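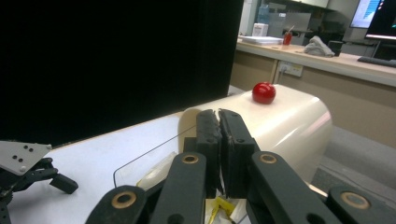 閉じた状態のグリッパー。黒いリンクの支点で光っている真鍮色の輪がブッシュです。左の指先は上の縁が欠けています。

Miderov 手持ちグリッパー用 指・ブッシュ交換キット
品番 522
対応機種:Miderov 手持ち平行グリッパー(リンク式)
在庫:あり(6月入荷分)

グリッパーの指は消耗品です。カタログの片隅に小さくそう書いてあるのですが、読んだ方にまだお会いしたことがありません。たいていは「最近つかみが甘い」というお電話をいただき、制御の設定を一通り疑ったあと、ようやく指先の話になります。そこまでの時間は製品代に含まれておりません。

本キットには、左右の指、リンク支点用のブッシュ一式、取付ねじ、薄手のシムが入っています。六角レンチは付属しません。以前は付けていましたが、お客様の引き出しに同じレンチが増えていくだけだったようなので、やめました。

交換の目安
開閉2000回ごとにブッシュのガタを点検してください。回数を数えていない場合は、指を閉じて左右に軽くゆすり、先端がずれるようなら交換時期です。数えている場合も、結局ゆすってみることをおすすめします。
指先は、当たり面が荒れて薄いフィルムや紙が滑るようになったら替えどきです。角が少し欠けた程度なら使えますが、欠けが当たり面まで届いたものは諦めてください。やすりで整えた指を「調整済み」と書いて送ってこられる方がいますが、当社ではそれを「短い指」と呼んでいます。

交換手順(所要20分)
1. グリッパーを机に置き、指を全開にします。手に持ったままでもできると技術担当のJacinto Maldonadoは言い張りますが、彼はねじをよく落とします。
2. 指のねじを緩め、古い指を抜きます。左右を混ぜないこと。
3. リンクの軸を抜き、ブッシュを内側から押し出します。叩かないでください。アームは樹脂なので、ブッシュより先に負けます。
4. 新しいブッシュを指で押し込みます。入らないときは向きではなく、たいてい穴に残ったゴミが原因です。
5. 新しい指を仮止めし、一度閉じます。先端の高さを目で見てそろえ、足りない側にシムを入れます。
6. ねじを本締めし、実際に使う対象物の手前で開閉を確認します。包装材のように、くしゃくしゃで形の決まらないものを扱う現場では、閉じたときの隙間が上から下まで均一かどうかをよく見てください。
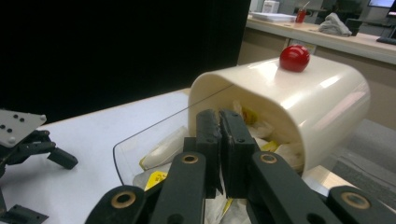 7. 全開にして左右の開きを見比べます。片側だけ控えめに開く場合は、その側のリンク軸の締めすぎです。ねじを少し戻してください。

全開幅の確認
交換後の全開幅は75 mmが基準です。白い紙か白い天板の上で測ると、指の輪郭がはっきりして楽です。基準に届かないときは、軸の締め具合を見たあと、シムを入れすぎていないか確認してください。シムは全部使い切るためのものではありません。余ったら袋に戻し、次回見つからない場所に保管するのが通例です。

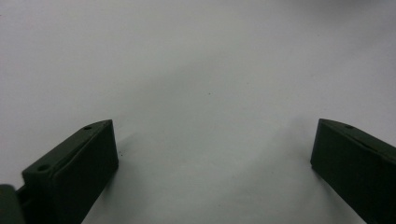
指を開いた状態。濃い緑の指の上面に、取付用と思われる小さな丸穴があります。

日常の手入れ
指とリンクは乾いた布で拭いてください。ブッシュに油は不要です。差すと数日は機嫌よく動き、その後はほこりを集めて以前より渋くなります。すでに差してしまった方は、軸を抜いて拭き取れば元に戻ります。叱りませんので、お問い合わせの際は正直にお書きください。

ご購入者の声
「説明書どおりにやったら20分で終わった。説明書を読む前に午前中を使った」(Berenice Bautista様)
「シムが余ったが、これで正しいのか」(Duarte Garcia様)
正しいです。

ご注文について
左右の指は組でのみ販売しています。片側だけのご注文をよくいただきますが、新しい指と古い指では先端の高さがそろわず、結局もう片側のご注文もいただくことになります。Briltley製の指を取り付けている場合は穴位置が異なるため、本キットは使えません。機種がわからないときは、指を外した取付部の写真を添えて、部品窓口のFaustino Medranoまでご連絡ください。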